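On Keeping a Household Ledger

Published November 17, 2023

Readers of these pages will be aware that the author has kept a written account of household spending for seven years. Several correspondents have asked how the practice began and whether it may be recommended to others. The present entry is intended to answer them, and to set down certain rules which have until now been observed without being written anywhere.

The ledger was first opened in June, shortly after the move to Justhorpe, at a time when the cost of the new tenancy was not well understood. It was then a single exercise book with ruled pages. Income was entered on the left and expenditure on the right, and a balance was struck at the foot of each page. No categories were used. By the end of the first quarter it was clear how much had been spent, but it could not be said on what, and the question of whether the heating or the food bill was at fault remained open until the winter.

Wondimu Araya, with whom the author then shared the house, proposed that each entry should carry a letter: F for food, H for heating and light, T for travel, and so on through the alphabet. This was adopted and has been kept. The letter M, for matters not otherwise provided for, was added with some reluctance and has been the cause of most disagreements.

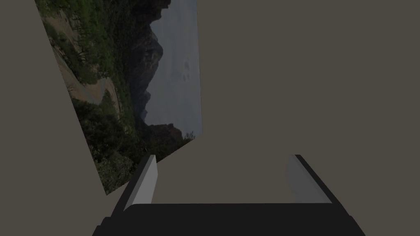 Should a household ledger be kept on paper or on a computer? Either will serve, provided that it is kept in one place only. The author has used both and has found that the trouble begins when a figure is written on paper with the intention of copying it across later, for the copying is put off, and the two records soon disagree.

For the first four years the record was kept on paper throughout. It was then moved to a spreadsheet, at the urging of Mulugeta Gidey, who wished to see the yearly totals without waiting for an evening's addition. The spreadsheet has one row for each purchase and five columns: date, letter, payee, sum and remarks. The remarks column was expected to be of little use. It has since become the part most often consulted, as it records such things as the length of a guarantee, the size of a replacement washer, and on one occasion the name of the variety of potato which was not to be bought again.

The rules presently in force are as follows. Entries are made on the day of purchase, before supper. Receipts are kept until the month is closed and are then thrown away, except for those relating to goods under guarantee. Sums are entered to the penny. A refund is entered as a new line and never by altering the old one. Gifts of money are entered on both sides when received and spent, so that the giver may be thanked in accurate terms.

It has been put to the author that entering sums to the penny is excessive. The objection is understood. The practice of rounding was tried for one quarter, and the balance at the end of it differed from the bank statement by an amount too small to matter and too large to ignore. An evening was spent looking for an error which did not exist. Pennies were restored the following morning.
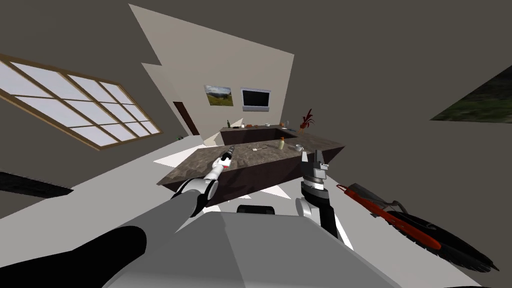

The closing of the month is the only part of the work which takes any length of time. The author sets aside an hour for it, after the last bank entries have appeared, and goes down the statement line by line, marking each sum in the ledger as it is found. Payments to the water company and to Luik, from whom the firewood is ordered, tend to arrive some days later than expected, and a short list of these is carried over to the next month. Standing payments are checked as well. In this manner it was discovered that a subscription to Waken, cancelled by letter in the spring, had continued to be collected for three months. The money was returned promptly once the dates were supplied, and the author was glad to have had them to hand.

The year 2020, being a leap year, provided 366 days on which an entry might be made, and the author had hoped to complete the year without a gap. This was not achieved. A gap of several days appears in the autumn, during an illness, and was filled afterwards from receipts and from memory. Those lines are marked with a cross. The food total for that year is higher than for any other, and the travel total is so low that it was checked twice.

At the last closing, the spreadsheet stood at 2776 rows. Almost half of them carry the letter F. There is no lesson in this beyond the fact that food is bought often and in small amounts, but it did lead to one change in habit. Purchases at the corner shop, which had seemed trifling, were found to come to more in a year than the council tax for a month — a comparison which caused some silence at the table. A weekly list is now written and pinned inside the larder door, and what is not on the list waits. 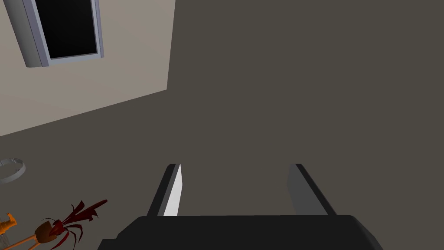 On the matter of sharing a ledger, some care is advised. Where two or more persons contribute to the costs of a house, it is best that one of them should hold the record and that the others should be free to read it at any time. The author held it at Justhorpe, and Wondimu Araya read it closely. His objections were made in pencil in the margin and were generally sound. The long dispute over whether a bicycle pump should be entered under T or M was never properly settled, and the pump appears under both letters in different years, having been replaced.

The letters themselves need not be many. The author began with fourteen and now uses nine. A letter which has not been used for a full year is retired, and its few entries are left as they stand. Readers who prefer whole words to letters will lose nothing by using them, though the columns will need to be wider.

One correspondent has asked about the printed ledgers sold by Trerkudix. The author was given one and used it for a month. The paper is good and takes ink well, but the headings are printed in advance, with a whole page set aside for motoring, and this house has no car. It is now used for recording the dates on which seeds are sown, for which the motoring page has proved quite convenient.

The next entry will deal with the storage of old bank statements, on which two letters have been received. Further questions may be left in the usual place.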